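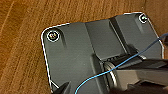 Cover on the bench, top two screws.

Posted by Joanne Bainbridge, October

Our house rule at Tollcombe: the arm stays in slow mode while anyone's hand is inside the tape. Virico want to drop it for screw work. Views?

fedoruk_fan
Keep it. A slow arm can still pinch you, it just gives you time to reflect.

nato80
Disagree. Slow mode all day and people start leaning on the bench. Stop it fully, hands in, hands out, restart. One rule, fits on a sticker.

Joanne Bainbridge
We had a sticker. It's under the other stickers.

fedoruk_fan
And who presses restart? Ours must be the person whose hands were in.

nato80
Fine, that I'll sign. I'd also want loose wiring clipped back before any run.

Joanne Bainbridge
Noted. Blue wire included, before someone asks.

Related threads
Who holds the stop button? (19 replies)
Fedoruk checklist, version 80
Taping out a bench: how wide?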